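Sendari Play Table Kits – Frequently Asked Questions

Updated Monday, April 5, 2021. Short answers, we're busy packing orders. If yours isn't here, write to Siham at the help desk.

What is a play table kit?

A box of small, safe, everyday-looking things for sorting, naming and handing back and forth. Pretend fruit, blocks, foam shapes, a few flat items like cards and little books. Made for preschool rooms, home daycares, speech and hand therapy, grandparents. No table included. People ask. The name is our fault.

Which kits do you have?

Two right now. The Fukar is the small one, for one or two kids. The Badawi is the group one, same kinds of things but more of them, plus the lidded tub. A third, the Endale, comes back in September if the blocks arrive.

What ages?

Three and up. Not for babies, not for kids who still put everything in their mouths. The fruit stems are thin and will get chewed.

Is the fruit real-sized?

Close enough. We pick pieces for how they look from across a table, so a banana reads as a banana right away. The grapes are one bunch, not loose. Please don't pull the berries off – they don't go back on well, and single ones are a choking risk.

Can I choose colors?

No. We pack what we have. If you need a certain color for a lesson (red week, etc.) put it in the order note and Karim will try.

How do I set up the table?

Cover it first. Hard tabletops are loud and things slide. Any low, flat fabric works – felt, thin carpet, an old blanket pulled tight. Plain beats patterned. A dull blue or gray is good becuase nearly everything in the kit shows up on it.

Then put out a few things, with space between. Not the whole box! Kids dump, you spend the session picking up.

How far apart?

A hand's width or more. Enough that a child can reach for one without knocking the next.

What goes at the back and what goes in front?

Tall or round stuff at the back. Flat stuff in front, near the child. Cards and small notebooks are the hardest to pick up, little fingers have to get under an edge, so give them the easy spot. If it's too hard, let one corner hang over the edge of the table. Take that help away later.

My student can't pick up the flat card. Is it too thin?

Probably not. Try these:

Press and slide. Fingers flat on top, drag it toward the table edge, thumb underneath.
Prop it on a pencil.
Swap in a small notebook. More edge to grab.

Dalia Morsy, who puts the kits together, has longer notes on this in the blue leaflet. Ask for it if yours was missing.

What games can we play with it?

Whatever you like. The ones people write to us about:

Food or not food. Two piles. Easy, good first day.
What's missing. Kids look, close eyes, you take one away.
Soft or hard. Foam against plastic. Eyes closed if they'll go for it.
Shop. One sells, one buys, the cards are money.
Bring me. "Bring me something yellow." More than one right answer is fine, that's when they start talking.
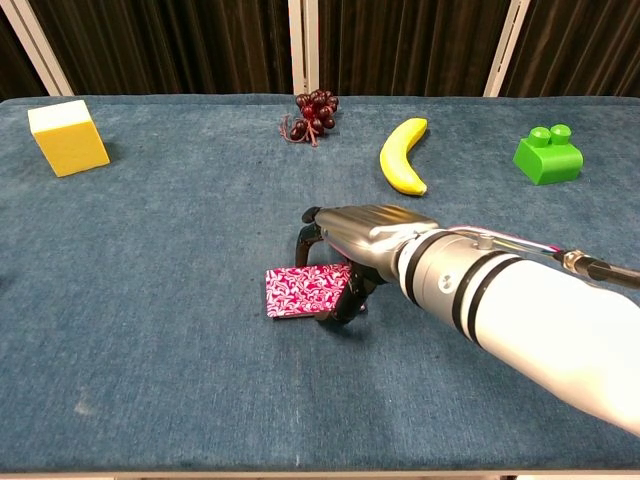 For Bring Me, set out two yellow things that are nothing alike. A banana and a foam cube do it. Half the kids go for the fruit, then somebody says the other one is yellow too and off you go. Add one green block and one red thing so there's a wrong answer on the table. Patterned cards are trickier – is it pink or is it white? Save those for the older ones, or leave them out til the group is settled.

How do I clean the pieces?

Plastic: warm soapy water, rinse, towel dry. Foam: damp cloth only, don't soak, takes forever to dry and smells. Paper items: can't be washed. Replace when grubby.

What about the table cover?

Lint roller or vacuum. Scuffs on dark fabric mostly come up with a stiff dry brush. Some don't. Turn it over.

The foam cube has dents. Can I return it?

Small dents come out by themselves if you leave it alone overnight. Bite marks don't. Tears in the first month, we replace, send Siham a photo.

Do the blocks fit other brands?

We don't promise that. Some do, some sort of do. They fit each other.

How do I store it all?

In the tub with the lid, cards on top so they don't bend under the fruit. Keep out of direct sun, the reds fade first.

Can I buy single pieces?

Yes, fruit and foam only. Part list is on the back of the packing slip. Grapes are part 641. Banana is 904. Please use the numbers, "the yellow one" doesn't help us much.

Do you sell to schools?

Yes. Orders of 6 kits or more get the school price. Purchase orders go to Colton MacPherson. We already supply more than 200 classrooms so he has the forms, don't make your own.

Shipping?

Goes out twice a week. Bigger orders take longer. No pickup at the moment, sorry.

Something was missing from my box.

Check inside the tub, small things get tucked in the corners. Still missing? Send the slip number and what you didn't get. Sherif Bouazza handles replacements and will mail the piece, no need to send the kit back.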